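Telley Door Kit, trial license
Pre-purchase inspection checklist, with comments
Site: Nestlow test lab
Checked by: Damilola Onyeka
Date: 9/10/24

Scope: the Telley kit as delivered, meaning the simulator, the door library and the two-arm controller. We want to know if it's safe enough to tune on before anything goes near the real machine. Marks are OK, FIX or OPEN.

1. Install and license
OK. Clean install on the lab workstation, no admin rights needed after the first run. The license file sits in a plain folder and can be backed up. Love that.

2. Emergency stop inside the simulator
OK. The stop key freezes both arms and the base together. I pressed it at the worst moments I could think of (mid-reach, mid-pull, both hands busy) and never got a stray motion afterward. Restart asks for a confirmation, which I'd like to see on every product we buy!

3. Force limit on the grippers
FIX. Default is 90 newtons. Too high for our doors, and the setting is buried three menus down. It does hold once you change it. Please move it to the first page.

4. Door library
OK. 307 doors, single and double, with knobs, levers and bars. Hinge stiffness and latch strength can be set door by door. Textures and colors are swapped at random if you want that, and I left it on for the whole trial.

5. Double doors, both arms working
OK with comment. This was the part I was looking forward to, and it's a joy. Each arm gets its own leaf and its own grip target, and the base is planned along with them, so you don't have to script the approach by hand. I ran the blue and green pair with one gripper at the blue door's handle and the other holding the green door near its bottom corner.

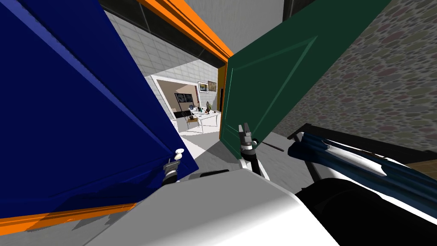 Senyo Kyei writes that a grip on the door itself should be marked FIX until the kit can report slip, and that he'd want a separate limit for edge grips before signing. The Burnar kit we tried last year had one, he adds, and it saved us a finger pad.

Fair point, and I've put it to Telley. Mark stays OK for planning, OPEN for slip reporting.

6. Pinch and crush zones
OPEN. The kit draws a warning zone along the hinge side but none where two leaves meet. For a double door that's the place I care about most. Support says it's planned for the October update. Recheck then.

7. Arm-to-body clearance
OK. Set to 2 inches and left there. I tried to provoke a self-collision by parking the base too close to the opening, and the planner backed up and started over. Very nice to watch.

8. Repeat runs
OK. 100 runs overnight on mixed doors, no crash of the program, logs complete and readable. Failed grasps are saved with the settings that produced them, so you can replay any of them in the morning with your coffee.

9. Export to the real controller
OPEN. Not tested. The Ansah bridge is sold separately and we don't have it yet. No exported motion is to be run on hardware under this trial license.

10. Manual
FIX. Clear writing, good diagrams, but the safety chapter still has the old menu names. Pages on the stop key are fine.

Overall: passed for simulator use, with items 3 and 10 to be fixed by the supplier and 5, 6 and 9 left open. I'd happily keep working with it.

Comment, S. Kyei: agreed, apart from 5. Send me the slip log when you have it.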